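Category: Visits > Automation

Open Day at Wendura, Treltutthorpe

I went on Sunday to see the two-arm desk cell which Wendura offers for rent to small offices.

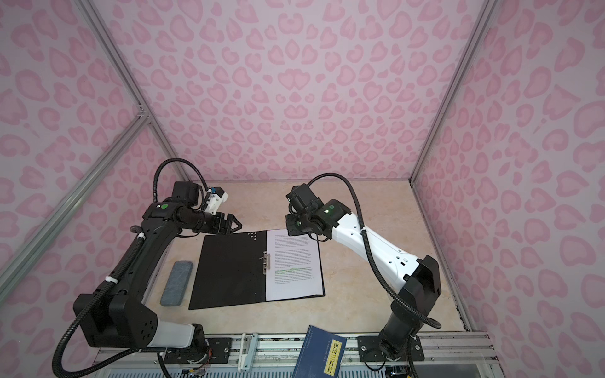
What the cell does

The job on show was paper filing. Both arms stand on one front rail, and a ring binder lies open between them with a printed sheet on its right side. The green lights on the elbows are easy to see from a chair.

Price and service

The rent is 726 a month, with a minimum of 3 months. Cabral does the repairs. I asked about thin paper and got no clear answer. For our office in Asau I would first ask for a trial.

Contact | Back to top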